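About Plillitz

Plillitz is an engineering office for exterior concrete pavements. We design joint layouts, write sealant and repair specifications, and survey slabs already in service. Our clients are mostly campuses, transit agencies and the owners of large public squares. We do not pour concrete and we do not sell sealant.

The office was started by Itsuki Noguchi, who had spent 18 years as a materials engineer at Dudow, a ready-mix supplier. Most of the complaints that reached his desk there concerned cracking, and most of the cracking traced back to joint spacing or late saw cutting. The mix itself was seldom at fault. Noguchi left to work on layout full time and remains our principal engineer.

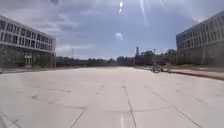

Joint layout is the larger part of our practice. A contraction joint is a planned weak line. The slab shrinks as it cures, and the joint decides where the resulting crack will form. On an open plaza the panels are wide and the seams are seen from a long way off, including closely spaced pairs and diagonals that fan out toward the corners, so the layout has to be acceptable to the architect as well as to the structural engineer. We issue one drawing that both parties sign. It gives the joint type, the cut depth as a fraction of slab thickness, the dowel locations, and the latest permitted time for cutting after finishing.

Acute corners receive separate attention. A panel that comes to a sharp point tends to break at the point, and we either square the corner with a short offset joint or add reinforcement. Isolation joints are placed wherever a slab meets a column, a drain or a fixed structure.

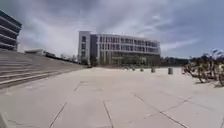
Plaza slabs and tiered concrete steps. The steps and the paving are surveyed as separate elements.

Surveys

A standard survey records joint width, faulting, spalling and sealant condition for each panel. Faulting is measured with a straightedge and a dial gauge at both ends of the joint. We map cracks by hand onto the panel plan and grade them by width, and we note whether the edges are worn. Work on public squares usually starts at 6 a.m. on a Saturday, when foot traffic is low. Joint widths change with slab temperature, and every reading is logged with the surface temperature at the time. Readings without one are discarded. 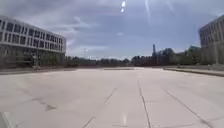 Joint lines and cracks in pale concrete paving.

Sealants and repair

Our sealant specifications are based on measured movement. We run pull tests on cured samples in our own laboratory in the Dolmont building, which has 2 environmental chambers. Samples are cycled at reduced temperature before loading. For partial-depth repairs we specify saw-cut edges and a minimum removal depth, and we ask for bond testing on the first patches of every contract.

The laboratory also takes samples from outside clients. Turnaround is about 30 working days, longer in November, when most agencies close out their seasonal contracts. Samples should be labeled with batch number and cure date. 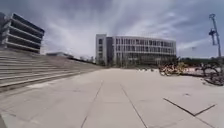 Joint lines running the length of the paving, with broad concrete steps on the left.

Staff and partners

Plillitz employs 41 people, including field technicians, drafting staff and the laboratory group. Drainage design is done with Nakajima, a civil engineering office we have worked with since our first plaza contract. Its engineers set the slopes and inlet positions before our layout begins, and the two drawing sets share one grid.

Inquiries about surveys should include a site plan, the slab thickness if known, and the year of construction. Original joint drawings are useful even when the work was not built to them.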